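Midari 822 Floor Sealer – Set-up Guide
Section 2: Preparing and sealing a painted concrete floor
Revised Feb 14, 2021

Read this whole section before opening the can. Working time is short once part A and part B are together.

What you need
Midari 822 kit (part A, part B, stir stick)
Flurkus roller frame and short-nap sleeve
Petersen degreaser, or any non-soap cleaner
Masking tape, the wide kind
Push broom, vacuum, mop, clean bucket
Gloves, eye protection

CAUTION: Part B irritates skin and eyes. Gloves on before the lid comes off. Windows open. No pilot lights, no smoking.

2.1 Clearing and cleaning
1. Move out anything that can be moved. Shelving too, if it isn't bolted.
2. Sweep, then vacuum along the walls. Grit hides in the corner where the floor meets the baseboard.
3. Mix degreaser per its own label. Mop on, leave it the time stated, mop off.
4. Rinse with plain water. Change the water when it looks gray.
5. Rinse again. Soap film is the most common cause of peeling.
6. Let the floor dry overnight. Longer in July or any humid spell.

Note: Old wax has to come off compleetly. Sprinkle some water – if it beads, there is still wax or sealer down. Strip and repeat from step 3.

2.2 Checking the old paint
1. Press a strip of tape down hard. Pull it up fast.
2. Paint on the tape? Scrape and sand that area, feather the edges, vacuum.
3. No paint on the tape – go on to 2.3.
4. Shiny paint needs a light sanding either way. Dull it, don't cut through.

Gray and other plain colors take the sealer well. White walls: tape them at floor level, sealer yellows a bit where it splashes.
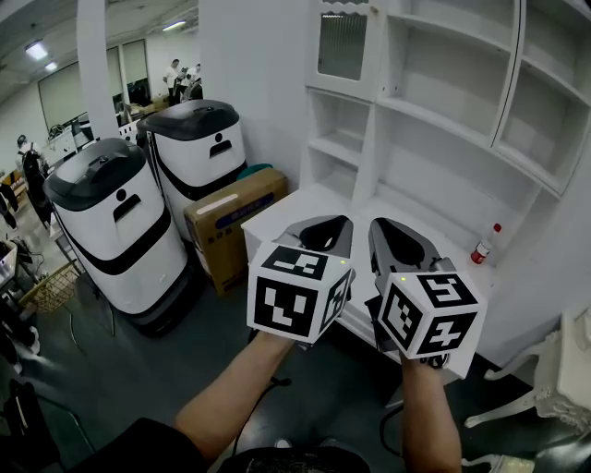 Gray floor, white walls.

2.3 Mixing
1. Stir part A by itself first. Scrape the bottom.
2. Pour all of part B into part A. Never mix half kits.
3. Stir slowly until no streaks show. Fast stirring puts bubbles in.
4. Pour into a tray right away. Sealer left in the can heats up and sets.

CAUTION: If the can feels hot, set it outside on bare ground. Do not put the lid back on.

2.4 Rolling
1. Cut in the edges with a brush, one wall at a time.
2. Roll from the far wall toward the door. Keep a wet edge.
3. Thin coats. Puddles stay cloudy.
4. One kit covers 700 square feet, first coat. Rough floors use more.
5. Second coat once the first is dry to the touch, same day. Missed the same day – sand lightly, wipe, then coat.

Note: Puscombe non-slip grit goes in the second coat only. Stir it often, it sinks to the botom of the tray.

2.5 Putting the room back in use
Socks only: next day.
Shoes and light furniture: 2 days.
Wheels, carts, heavy shelving: one week.
Rubber mats: one month. They can stain fresh sealer.

Do not drag anything. Lift, or put felt under the legs.

Cleaning tools: solvent before the sealer sets. After that throw the sleeve away. Leftover mixed sealer – let it harden in the open can, then dispose of it per local rules.

Go to Section 3 for spot repairs.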